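Bin picking, the Kilgate set — gallery

Quick page so people stop asking me for pictures by mail. We are gathering grasp examples for the picking model: arm goes into the metal bin, tries for something, the try gets logged with the camera view and a yes or no. Then again. The target for this round is 1898 tries, we have 1414 in. Sólveig runs the mornings, I take over after lunch, Birthe does the labels whenever she can get a desk.

Objects are toys and household stuff from the Mundasska box. Mixed on purpose — shiny, clear, bristly, lumpy. The old set was all cartons and the model got lazy on it.

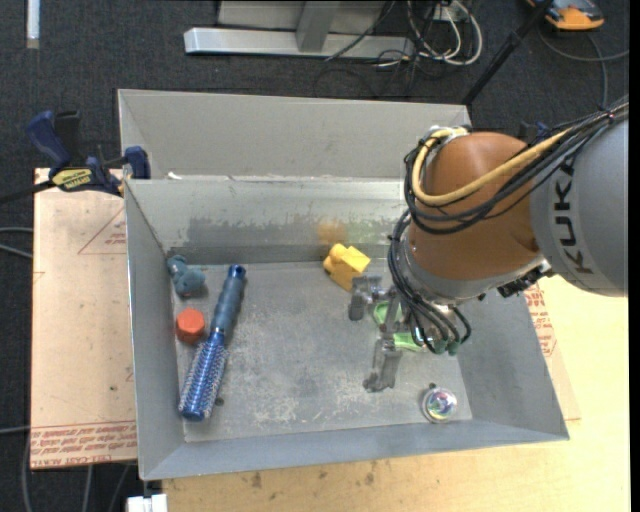 Page last changed: January, 4:40 pm, by Frida Hjaltadóttir

Fingers open, nothing between them, yellow toy right by the upper one. Blue round brush over on the left with its handle toward the far wall, clear ball on the near side. The ball is a pain for the depth camera, we keep it in anyway.

Same view again for the labelers: the small blue-gray figure and the red-orange hexagon are in the far left corner, close to the wall. Mark corner objects as "wall" even if you think the gripper could get there. Birthe went back over 300 lables last week for this, please don't make her do it twice.

Notes for whoever is on next

Clamp on the upper left rim stays put. If the bin shifts, the calibration is gone and so is your afternoon.

Reshuffle by hand after every 20 tries, arm stopped first. Don't line things up nicely, just tip them in.

Green pieces: two label names were in use, Saimi merged them. Use "green_part" from now on.

Misses count. Log them. The first 505 tries have too few misses becuase someone was deleting them — we need those as much as the good ones.

Copy of the log goes to the Hinrichs drive at the end of the shift. Missing a password, ask Vasylyna.

More pictures when I get to it.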